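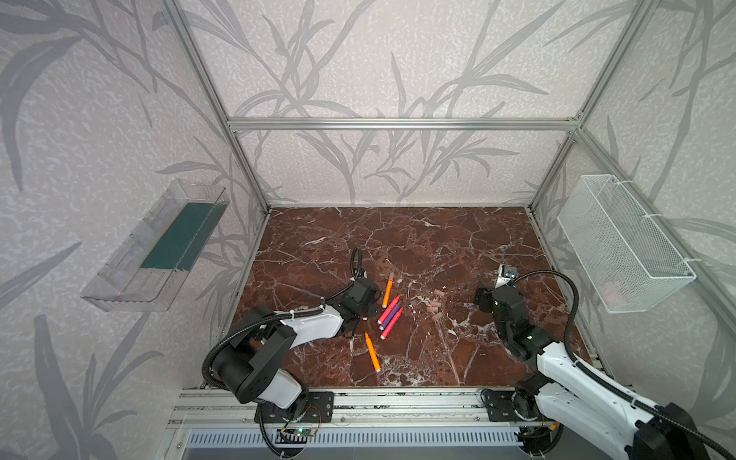

Markers out, both arms parked low. The leafy wallpaper stays.

So I finally did the thing I'd been putting off since August and gave up a whole Sunday to comparing fingers. Robot fingers, I mean! I've got two arms on the one rail and I'd been running them with whatever fingers came on the grippers, which were fine for blocks and pretty ordinary for anything round. Dong-hyun Ok kept telling me to try the pointed sort, and then Ji-hoon Ra lent me a set of Skavia padded ones, so I had no excuse left.

The test is felt-tip markers. I love markers for this. They're cheap, they roll, the barrel is slick, and the cap is a slightly different width from the rest, so you find out very quickly whether your grip is any good. Colour doesn't matter to the gripper but it matters heaps to me when I'm scrubbing through footage at eleven at night trying to work out which one I was going for.

I did 20 pickups with each set, driving the arms by hand from the leader controllers (no clever policy, just me and a cup of tea going cold). The Skavia pads are lovely once they've got hold of something. Soft, grippy, very forgiving. But they're fat. Two markers lying side by side and you can't get a pad down between them without shoving one off toward the wall, and I did a lot of shoving.

The pointed fingers are the reverse. You can slip a tip in next to a barrel with hardly any room, and if you come in square it's a beautiful clean pinch. Come in a bit crooked and the marker spins on you like a propeller.
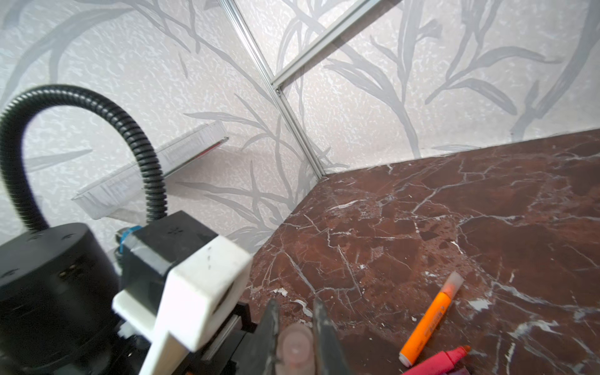

Which brings me to the cameras, and I've changed my mind about these. I used to drive almost entirely off the fixed view and treat the wrist cameras as a nice extra. With skinny fingers it's the other way round. From up high I can tell which marker I'm near, sure, but I can't judge the last little bit at all, and that last little bit is the whole job. The wrist view puts the fingertips right there. The catch is that the arm's own cable loop and mount eat up a fair chunk of the picture, and I've tried re-routing the sleeve on the left arm twice now with not much to show for it.

I've got the wrist view up large on the Bellamy screen now, with the fixed one small in the corner. It took an hour to get used to and I wouldn't go back.

Handovers were next on the list, one gripper passing to the other, and that's where the controller starts to matter more than the fingers.
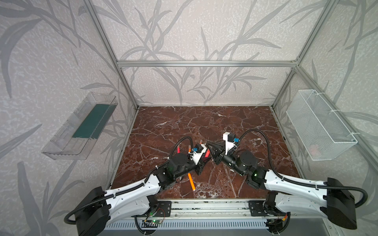 I was on the old Bisar board for the first half and swapped to the Clolico one after lunch. On the Bisar there's a tiny lag you stop noticing when you're only using one arm, but bring two grippers nose to nose and you feel every bit of it. I'd close one, wait, open the other, wait, and half the time I'd already started pulling away. The Clolico is snappier. The settings menu is dreadful, mind you — I spent ages hunting for the grip force limit and it was under "Display", of all places.

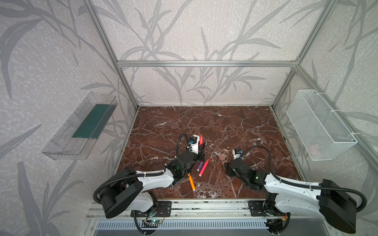
Left arm with a marker held tip up, and the rest still to go.

For now the pointed fingers are staying on both arms and the pads are going back to Ji-hoon with a thank-you packet of biscuits. I want to try wrapping the tips in a bit of thin rubber first to see if that stops the spinning. Bike inner tube, maybe? If you've done this and found a glue that holds, please leave a comment, I've only got superglue in the house and I don't trust myself with it.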